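Truslow 23 Under-Sink Drip Tray: Six Months In
Reviewed by Bienvenido Rivera
Jan 25, 2025

The Truslow 23 is a rigid plastic tray that sits on the floor of a sink cabinet and holds water from a slow leak until someone notices it. I fitted one in June in a kitchen base cabinet with a garbage disposal, a pull-out faucet and a dishwasher branch. The previous cabinet floor had swollen along the front edge and was replaced at the same time.

Sizing

The tray is sold in fixed widths and can't be trimmed. Measure the opening between the face frame stiles as well as the cabinet interior. On my cabinet the interior was wide enough with room to spare, but the opening was tighter, and the tray had to go in at an angle with one end leading. The side walls flex enough to allow this. A cabinet with a center stile will not accept it unless the stile comes out.

Supply lines and drains that come through the back wall are no problem. Lines that come up through the floor are. Truslow molds no knockouts in the base, and drilling one defeats the purpose unless it is sealed with a grommet, which is not supplied. The Itton tray handles this better with a raised collar at the rear, though its collar position is fixed and may not match your plumbing.

Capacity

I filled the tray on a level bench with a measuring jug. It took 1,678 ml to reach the point where I would call it full in practice, meaning it could still be slid forward without spilling. The Gaber, tested the same way, took 1,285 ml. Neither figure is large. A failed supply line will overrun either tray almost at once, and both should be treated as a way of catching drips at compression fittings and the disposal flange.

The Truslow has no drain port. To empty it I use a sponge and then a towel. A small wet vacuum is quicker if you own one.

Leak sensor

The Ellura puck sensor is sold separately and works with any tray. It needs roughly 2 mm of water across its contacts before it sounds. On a flat-bottomed tray that is a fair amount of water spread thin. I got earlier alarms by putting a thin shim under the rear of the tray so that water ran forward to the sensor. Gaber molds a shallow sump into one front corner, and the same sensor tripped much sooner there.

Cleaning and wear

Dish soap and warm water remove most residue. Dishwasher detergent left in a damp ring takes longer and should not be scrubbed with an abrasive pad, which dulls the finish and gives later dirt something to hold.

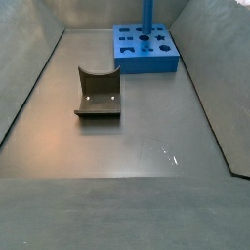

Dulling has no effect on how the tray holds water, but it does make a fresh drip harder to spot with a flashlight. Wipe the tray dry after each check and new water shows up well enough.

After six months there is no cracking at the corners and no warping near the dishwasher hose, where I expected some. The front lip has a few scuffs from a trash can being dragged over it.

Verdict

Buy the Truslow if your plumbing enters through the back wall and you want the larger capacity. For floor-entry plumbing, check the collar position on the Itton first. If you plan to rely on a sensor, the Gaber gives the earlier warning, at the cost of some volume. The Truslow instruction sheet omits the outside depth at the lip, so measure the tray itself before cutting any cabinet liner to fit.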